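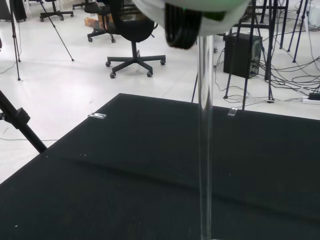 Jorkau cell, April, 4 pm

Wiped the arm down this arvo and had a good long look at the gripper while I was there. The black ribbed piece on the underside of the shell is the bit I fret over, so I've put it down for a check every 40 hours. I also went along the clear clips on the far edge of the black cloth and pressed each one home, lovely little things that they are! There's still a faint crease across the middle, and I'll bring the steamer in for it. Cloth needs a lint roll too.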